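苦情の紙は、どこへ行くのか

警察への苦情申し立て制度を、自分の町で最後まで追いかけてみた
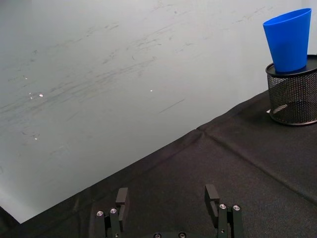

きっかけは自転車だった

去年の9月、夜道で自転車を止められた。防犯登録の確認である。それ自体はいいのだ、私だって盗まれたら確認してほしい。ただ、その晩はカバンの中まで見られて、18分かかった。急いでいたし、正直むっとした。で、家に帰ってから「こういうのって、どこに言えばいいんだろう?」と思ったわけです。

調べてみると、文書で苦情を出す仕組みはちゃんとある。公安委員会あてに、いつ、どこで、何があって、どんな不利益を受けたかを書いて送る。私は便箋2枚に書いた。書いているうちに怒りがだんだんしぼんできて、最後のほうはほとんど日記だった(読んだ人、ごめんなさい)。

返事は来た。けれど

封筒が届いたときはちょっと感動した。返事、来るんだ!と。中身は丁寧で、「職務執行は適切に行われたものと認められます」とある。うーん。何をどう調べてそうなったのかが知りたかったのだけれど、そこは書いていない。担当した人に話を聞いたのか、記録は残っているのか。電話で尋ねたら、窓口の方はとても親切に、お答えできる範囲はその文面までです、と教えてくれた。

ファディ・カッサブさんの相談室

そこで訪ねたのが、市民相談の集まり「オルトゥラ」だ。駅裏のビルの3階、エレベーターなし。代表のファディ・カッサブさんは、職務質問を受けた人の相談に長く乗ってきた。

「みなさん、処分してほしいと言って来るんじゃないんですよ。説明してほしいんです。5分の説明があれば、うちに来なかった人がたくさんいます」

これまでに預かった相談のメモは1000件を超えるという。見せてもらった棚には、年ごとの分厚いファイルが13冊。外国にルーツのある人の相談が目立つそうで、同じ駅の同じ改札で何度も声をかけられた、という話を聞いて、私の18分はずいぶん軽いものに思えてきた。

録画すれば解決するの?

最近よく聞くのが、警察官が身につける小型カメラの話。映像があれば言った言わないにならないし、私も大賛成!と思っていた。カッサブさんは少し慎重だった。誰が、いつ電源を入れるのか。映像は何日残るのか。止められた本人が見られるのか。そこが決まらないと、映像は片方だけの持ち物になってしまう、と。

なるほどなあ。機械を買う予算の話はニュースになるけれど、保存期間の話はまず見出しにならない。

5月4日(土)には、オルトゥラで苦情の書き方を学ぶ小さな会が開かれる。日時と場所をその日のうちにメモすること、相手の所属を聞いておくこと、感情と事実は段落を分けること。どれも私が便箋に書く前に知りたかったことばかりで、今度は私も受付を手伝うことになっている。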